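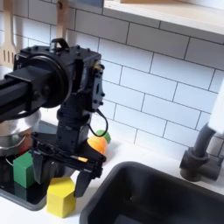 Boa noite, gente! Prometi há semanas que ia contar como anda o planejamento de compra do segundo braço aqui do laboratório, e como hoje sobrou um tempinho (e um café) vai em fio mesmo, que é comprido. Quem trabalha com compra de equipamento em universidade pequena já pode puxar a cadeira.

2/ Pra quem chegou agora: a gente faz manipulação em cozinha de brinquedo. Pegar bloco, pegar fruta, pôr na panela, tirar da panela, levar até a pia. Bancada branca, azulejinho atrás, uma graça, todo mundo que visita quer uma pra levar pra casa. O projeto se chama Dindum e eu tenho um carinho por ele que não cabe em post.

3/ Hoje temos um braço só, e quatro pessoas querendo o mesmo braço. A Mylene reserva de manhã, o Evander pega a tarde, e eu e a Ailsa ficamos com o que sobra, que costuma ser depois do jantar. Daí o pedido do segundo, que entrou na planilha em março e de lá não saiu mais, coitado.

4/ Primeira coisa que aprendi: o preço do braço é a parte fácil. Você pede a cotação, vem um número, você leva um susto e passa. Difícil é tudo que vem pendurado nele. Garra, placa de montagem, cabo, fonte, frete, seguro do frete, imposto, a taxa do despachante, e aquela mesa que ninguém lembrou que precisava ser mais pesada.

5/ A garra merece um post só dela. A nossa é paralela, de dois dedos, e pra bloco de madeira ela é um amor. Fruta redonda já pede mais paciência, porque a laranjinha de brinquedo rola se você fecha um tiquinho fora do centro. Na cotação nova eu pedi a mesma garra e mais um jogo de dedos emborrachados à parte.

6/ Sobre os dedos: peçam sobressalente!! Pelo amor. O jogo avulso saiu 136 na proposta da Sivico, e eu quase cortei pra fechar a conta. A Ailsa me segurou pelo braço (o meu, não o robótico) e lembrou da vez em que ficamos parados esperando um dedo chegar. Voltou pra planilha na mesma hora.

7/ Tivemos duas propostas boas. A da Sivico veio mais cara no braço e mais completa no resto: treinamento, montagem e peça de reposição com prazo por escrito. A da Dastard veio linda na primeira página e foi ficando menos linda conforme eu descia, com cada item do anexo cobrado por fora. Nada de errado, viu, só dá um trabalhão pra comparar.

8/ Pra comparar, eu e a Mylene montamos uma tabela com tudo que o braço precisa pra pegar o primeiro bloco. Tudo mesmo, até parafuso. Aí cada fornecedor ganhou uma coluna e o que ele não incluía a gente cotou fora e somou. A diferença, que parecia enorme, caiu pra 475. Fiquei olhando pra esse número um tempão.

9/ Um parêntese de cabo, porque eu sou a chata do cabo. Aquele fio que desce solto do punho precisa de folga pra junta girar, mas folga demais vai se enroscar em cabo de panela, torneira, no que tiver na bancada. Incluí presilha e capa no orçamento. É baratinho e o financeiro sempre pergunta o que é, então já deixo a justificativa pronta numa frase.

10/ E tem o orçamento do cenário, que as pessoas esquecem direto. Cozinha de brinquedo gasta! Bloco colorido lasca, fruta perde folha, panelinha amassa. Coloquei uma linha de consumíveis por semestre com reposição de peças de madeira e de utensílios. A Heather Guthrie, que cuida das nossas contas, riu da linha "frutas" e aprovou assim mesmo. Heather, um beijo.

11/ Também estou pedindo uma segunda cozinha. Se o braço novo for dividir bancada com o antigo, a gente compra equipamento e continua na fila, agora com dois robôs se esbarrando. O plano é montar na sala Carnegie, que tem tomada boa e porta larga. Medi a porta três vezes. Meçam a porta, gente.

12/ Prazo: a Sivico fala em até 30 dias depois do pedido assinado. Eu coloquei o dobro no cronograma e durmo melhor. O Evander acha exagero meu, mas ele ainda não passou por uma caixa parada em alfândega, deixa a vida ensinar o menino.

13/ Manutenção foi onde eu mais mudei de ideia. No começo queria o contrato completo, com visita e tudo. Conversando com a Kirstin Innes, que toca um laboratório bem parecido com o nosso, fui convencida a pegar o contrato simples e guardar a diferença numa reserva pra peças. Ela faz assim faz tempo e a conta fecha. Se o braço fosse rodar a noite inteira sozinho eu pensaria de novo.

14/ Uma coisa que ainda não resolvi e aceito palpite: vale comprar uma segunda garra completa pra deixar na gaveta? A Mylene diz que sim, porque trocar tudo é rápido e consertar é lento. A Ailsa diz que garra na gaveta é dinheiro na gaveta. Eu concordo com a última que falou comigo, o que não ajuda muito.

15/ O pedido vai pra assinatura em 10/7/23, com a proposta da Sivico, os dedos extras, as presilhas, as frutas e a segunda cozinha. Se cortarem alguma coisa, meu palpite é que vai ser a cozinha, e aí eu vou brigar um pouquinho, com educação.

16/ Quem quiser a tabela de comparação em branco me chama no privado que eu mando com gosto, só vou tirar os valores dos fornecedores antes. E quem já comprou dedo emborrachado pra objeto redondo me conta qual espessura usou, por favor, que essa célula da planilha ainda está amarela.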